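# The Hand You Can Rent by the Month

The building in which Bustel has its workshop was a bakery supply store before, and when you come in by the side door there is still a faint smell of flour in the stairwell. I arrived on a Sunday in February, because on the other days the benches are booked by customers. Halldóra Sveinbjörnsson opened the door herself. She had a coffee in one hand and a tablet in the other, and she started to explain the price list before I had taken off my coat.

The product is called Varer. It is a five-fingered hand, a wrist joint, a teaching program and 16 hours of setup help, and it is offered on a monthly contract to small companies that put together electrical goods. Bustel doesn't sell the hand alone. "People asked us for that," Sveinbjörnsson told me. "Then they called us each day with questions, so now the help is part of the package." The customer may bring an arm of their own if it is on the list of supported models, and otherwise Bustel will rent one too.

I was curious about it for a simple reason. For many years I have written about factories where the robots have two flat fingers or a suction cup, and in these factories the parts arrive always in the same position. Small shops don't work like this. They receive an order for 200 boxes of one type, then an order for a different type, and between the two orders somebody has to change everything on the bench. A special gripper for each part would cost more than the order brings in.

Varer is meant for this kind of shop. The trial kit that a new customer receives contains ordinary electrical parts, chosen because they are awkward to hold. A socket panel is thin and has openings where you would like to put a fingertip. A distribution box is easy to lift by its sides, but the lid can swing if it was not closed well. A power strip is long, and its cord pulls on it from one end. The worker shows the hand how to approach each part, saves the grip, gives it a name and continues with the next one.
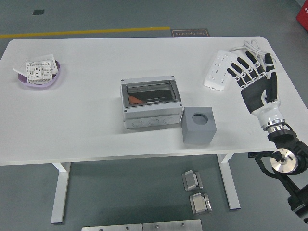 Can a shop teach the hand a new part without a programmer?

In most cases a trained worker can do it alone, using the tablet and guiding the hand through the grip, but parts with loose cables still need a visit or a call from Bustel.

I tried the teaching program myself for most of the afternoon. The screens are clear and the words on them are normal words, with "hold softer" and "hold harder" in place of a table of force values. You can open the table if you want it. I liked that a saved grip can be copied and changed a little, so that a second box of almost the same size doesn't have to be taught from the beginning. I liked less that the program asks for confirmation after every small correction. After an hour my thumb was pressing the green button without my eyes reading what was written over it, and this is not a good habit near a machine.

There is also the question of speed. Varer is slow. A person who has done this work for some weeks will be faster at picking up a panel and setting it in place, and Sveinbjörnsson doesn't pretend something else. Her argument is that the hand can continue in the evening, when the shop is closed and the parts for the morning must be laid out in sets. Whether this is worth the monthly fee depends very much on how many evenings you have such work.

To hear from a customer, I called Ramiro Segura, the production manager at Baidoo, a maker of control cabinets that has had the hand on contract since last autumn. His shop now has 324 saved grips, and he admits that many are copies which no one has cleaned up. His people were against it at first. "They thought it was for show," he said. What changed their opinion was the dull work of sorting returned parts into trays, a job that everyone had tried to avoid. The fingertips wear down faster than he expected, and he would like to buy them in bigger packs. At the moment they come in packs of 2.

Bustel is not alone with this idea. Flullar offers a three-fingered gripper on similar terms, with a lower fee and a shorter contract, and for round or square parts I think it would serve equally well. It is stronger, too. But its program expects that you draw the grip on a computer model of the part, and a small shop often has no such model, only the part itself and maybe a paper sheet from the supplier.

My advice to a shop owner would be to ask for the trial month and to send Bustel the three worst parts you have, before the contract is discussed. Sveinbjörnsson says they accept this – she even prefers it. The cord of a power strip was the thing that gave me the most trouble, and I left with that grip still unsaved. The next version of the program, with fewer confirmations, is promised for the summer, and current customers will receive it without extra cost.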